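Reading time: 4 min

Kendar Issues Field Notice on Needle Driver Wrist Cable Wear

2018-04-02 - Kendar is asking hospitals and training centers to stop using one production run of its Grillberg needle driver and to send the instruments back for replacement. The notice covers 192 instruments. The surgical robot itself, its arms and its control console are not part of the notice, and sites may keep using them with instruments from other runs.

The problem is in the wrist. Each Grillberg needle driver has thin cables that run down the shaft and over small pulleys near the tip. The cables open and close the jaws and turn the wrist. In the affected run, the groove in one of the pulleys was cut with a rough edge. Over repeated use the edge wears through the strands of the cable. As the cable weakens, the jaws lose grip force, and in the worst case the cable parts and the jaws go slack.

Kendar has received two reports from the field, both from training labs. In the first, a surgeon was tying a knot when the jaws would no longer hold the needle. The instrument was swapped out and the exercise was finished. In the second, the cable broke during a wrist turn. The console showed a tension fault and locked the arm in place, as it is designed to do. Staff followed the manual release steps and withdrew the instrument. No patient was involved in either report, and Kendar has no reports of injury.

"The arm did what it should do when a cable breaks, but the cable should not have broken," said Femi Dauda, head of instrument safety at Kendar. "These drivers are rated for 30 uses. The second one failed on its eleventh. We are taking back the whole run."

Suturing puts more load on the wrist than most other tasks. The driver has to hold a curved needle firmly while it turns through tissue, then pull thread and form knots, often with the wrist bent close to its limit. A small loss of grip that would pass without notice in other work can let the needle roll or drop.

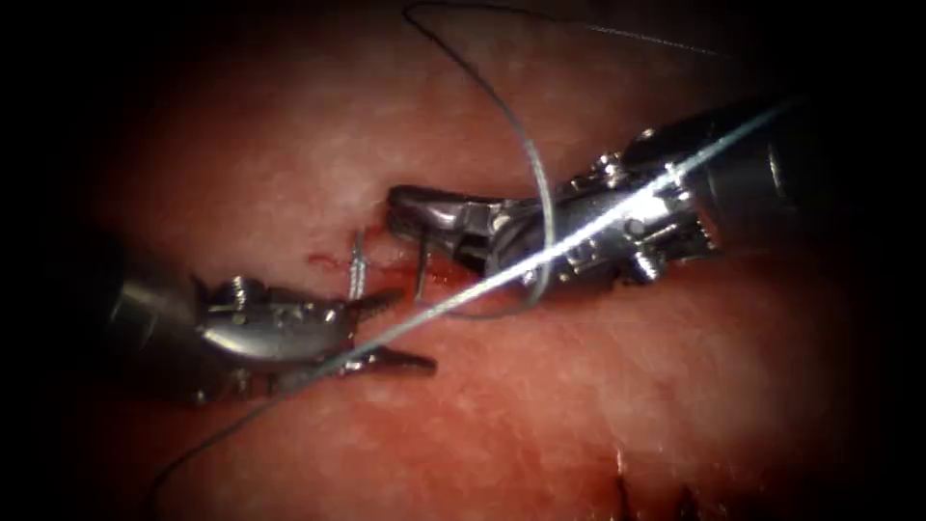 Loss of grip can also be hard to tell apart from a slippery needle or an awkward angle. The surgeon at the console sees the tips on screen and does not feel the jaws weaken. For this reason Kendar does not want sites to inspect the instruments and keep the ones that seem fine. The worn section of cable sits under the pulley cover and can't be checked without taking the wrist apart, which sites should not attempt.

The console software gave no early warning in the first report. It watches for a sudden drop in cable tension, and the slow loss caused by fraying stayed inside the allowed range. An update now in testing will compare tension at the start of each use against the value stored when the instrument was new. Kendar expects to release it in June. The update is an added check and does not make the affected instruments safe to use.

The pulleys were machined by Zaltel, a parts supplier. Zaltel replaced a worn cutting tool partway through the job, and the parts made before the change were not held back. Kendar's own incoming inspection measured groove width and depth but did not check the finish of the edge. Both companies have changed their procedures - Zaltel now logs each tool change against part numbers, and Kendar looks at the groove edge under magnification before assembly.

Bench tests were carried out at the Sombatkul test laboratory. Drivers from the affected run were put through repeated grip and turn cycles under load. The earliest cable strand broke at 56 cycles. Drivers from other runs were taken to 1000 cycles under the same load with no broken strands.

"We wanted to know if this was one bad part or a bad run," said Yakubu Akande, who leads the test group at Sombatkul. "The damage showed up in the same spot on the same pulley, so it was the run."

What sites should do

Check the run code printed on the instrument housing. Affected instruments carry a code beginning with GR4. Set them apart, label them "do not use," and contact Kendar for a return kit. Clean and sterilize each instrument in the usual way before packing it. Replacements are sent free of charge, and unused instruments from the run should be returned as well.

If a tension fault appears with any instrument, keep the tips in view, do not try to clear the fault from the console, and follow the manual release card attached to the arm cart. Record the use count and report the fault to Kendar the same day.

Sites that have passed instruments on to another hospital or lab should forward this notice to them.

Kendar has written to all sites that received instruments from the run. Any site that has not had a letter but finds a matching code should call its Kendar service contact.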